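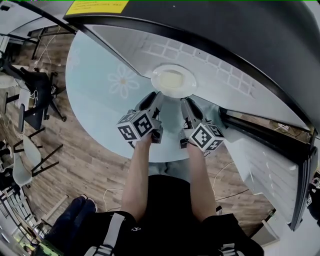
Section 4: Preparing and Checking the Hand-Held Gripper Pair

4.1 Scope

This section applies to the Muven hand-held gripper pair as used at a table station. It covers inspection, marker care, positioning at the work surface and the plate check. For charging and storage, refer to Section 7.

The pair consists of one left and one right gripper. Each carries a marker cube mounted near the handle. The grippers are supplied as a matched set and must not be exchanged with those of another set.

4.2 Before starting

1. Confirm that the set number on the case label agrees with the number entered in the Hanidden station log.
2. Clear the table of everything except the item to be handled.
3. Route all cables on the floor away from the operator's feet and from the legs of the chair.
4. Remove watches, bracelets and loose cuffs. Straps worn on the body must lie flat and must not hang in front of the grippers.

CAUTION: Glass tabletops may be used, but the fingertips must be lowered on to them gently. Do not rest the weight of the forearms on the grippers.

4.3 Inspecting the fingers

1. Hold the left gripper by its handle and close the fingers fully. They should meet along the whole length of the tip.
2. Open the fingers and look for splits, food residue or flattened edges.
3. Repeat with the right gripper.
4. If either finger moves sideways under light pressure, tighten the finger screw with the 8 mm key supplied. Do not use a powered driver.

Replacement fingers are ordered from Cormier under part number 414. Fit both fingers of a gripper at the same time.

4.4 Care of the marker cubes

1. Wipe each face with a dry, lint-free cloth.
2. Check that the black-and-white patterns are complete to the corners. A scratched or lifted face must be replaced before use.
3. Check that the cube does not turn on its mount.

Note: Alcohol wipes dull the printed surface and are not to be used on the cubes.

4.5 Plate check

The plate check is carried out at the beginning of each shift and after any finger change.

1. Place a plate with a wide rim near the middle of the table. It may hold a soft food portion of up to 200 g.
2. Sit or stand square to the table, with one gripper in each hand.
3. Bring both grippers side by side to the near edge of the plate, fingers pointing towards it. Keep the cubes clear of the forearms.
4. Close both grippers on the rim, lift the plate just clear of the surface and set it down again.
5. Read the station display. Code 528 means that one cube has been lost from view. Adjust the angle of the wrists and repeat from step 3.

If the code appears three times in succession, withdraw the set and report it to the Fukow service desk, quoting the set number.

4.6 After use

Wash the fingers in warm soapy water, keeping the handles and cubes dry. Leave the fingers open until they have dried, then return both grippers to the case and sign the station log.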